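4.2 Bedside telephones and the habit of calling down

We came to the bedside telephone rather late in our work, and we will admit to some fondness for it. Of the 934 guests who returned our questionnaire in Flosville and Ivska, almost 188 told us they had lifted the receiver in their room at least once during their stay, most often to ask for towels or a later breakfast. That is a good many more than the hotel managers had led us to expect when we first sat down with them in October.

The reasons guests gave were homely ones. Some disliked walking down to the desk in their slippers, and others had let their own phone run out of charge – or had left it in a coat pocket across the room. Older guests wrote at length, and kindly, about the comfort of a voice at the other end late in the evening. In Ivska, where the desk closes at 2 in the morning, several asked whether anyone would pick up after that, and we think this is a fair question for any small hotel to answer on a card by the bed.

Placement seems to matter as well. In the 32 rooms we visited ourselves, a telephone within arm's reach of the pillow was used more than one on a writing desk, though the rooms differed in so many other ways that we would not lean on this too hard.

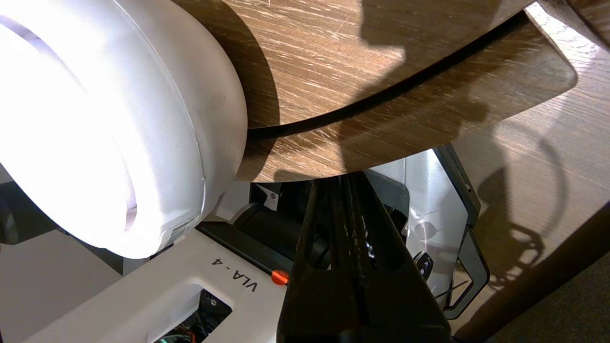
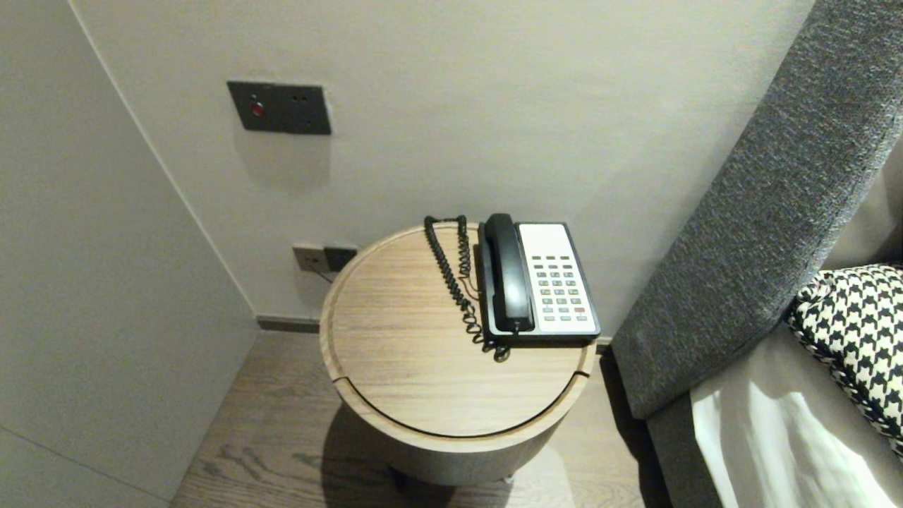
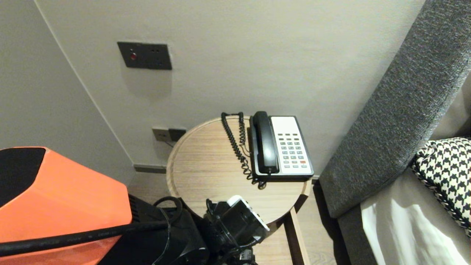 T. Maltik

Figure 6. Furnishings in one guest room. The second and third views show the corded telephone on the round bedside table.

We return to the wording of the bedside card in Section 5, together with the comments gathered at the Furnival house.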